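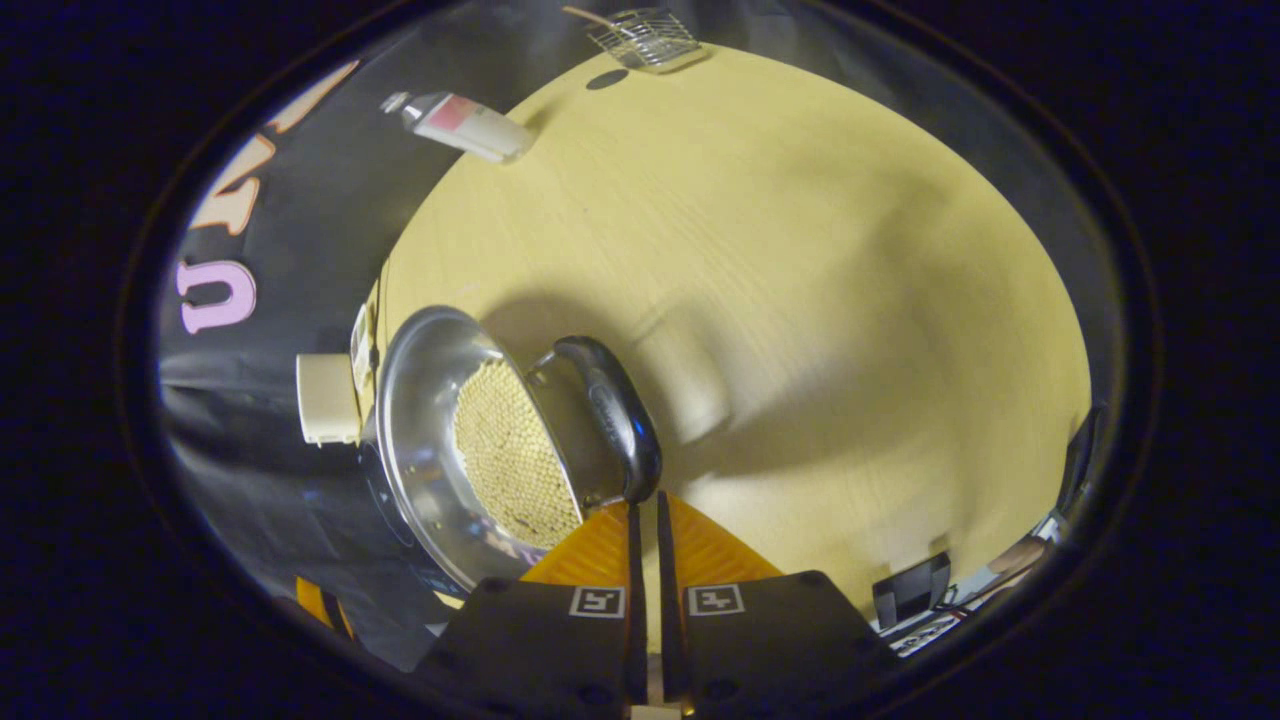 Dalberg Institute Publishes Paper on Coastal Missile Batteries and Small Navies

March 26, 2026 — The Dalberg Institute has released a new paper on the use of land-based anti-ship missiles by countries that cannot afford a large fleet. The paper, prepared by the Institute's maritime security program, looks at how mobile coastal batteries change the planning of a stronger navy operating close to shore.

The authors reviewed 17 procurement programs begun over the past two decades. In most of them, the purchase of launchers was well funded, while money for radar, communications and crew training arrived late or was cut. A battery with a range of 300 kilometers is of limited value if its crew can only find targets within sight of the coast. The paper argues that governments should treat sensors and missiles as a single purchase and report on them to lawmakers in that form.

A second section deals with movement and concealment. Launchers mounted on ordinary heavy trucks are hard to locate, but they depend on roads, bridges and fuel points that an opponent can study in peacetime. The authors recommend that units practice moving at night and without radio contact at least 2 times a year — a standard that few of the programs under review now meet. 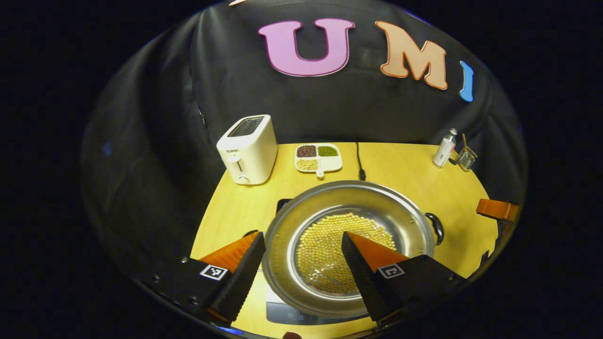 White two-slice toaster and divided tray on a yellow tabletop.

The final section considers the risk of escalation. Batteries placed near civilian ports may draw fire onto those ports in the first hours of a conflict. The paper calls for clear rules on siting, agreed in advance with local authorities, and for hotlines between neighboring naval commands.

Printed copies have been sent to some 1,000 subscribers. Members who have not received theirs should write to the Mudthorpe office. The Institute thanks the Tambunan Fund for its support of the research, and Flestetti for the design and printing of the report.

A discussion of the findings will be held for members in May. Registration details will appear in the next issue of this newsletter.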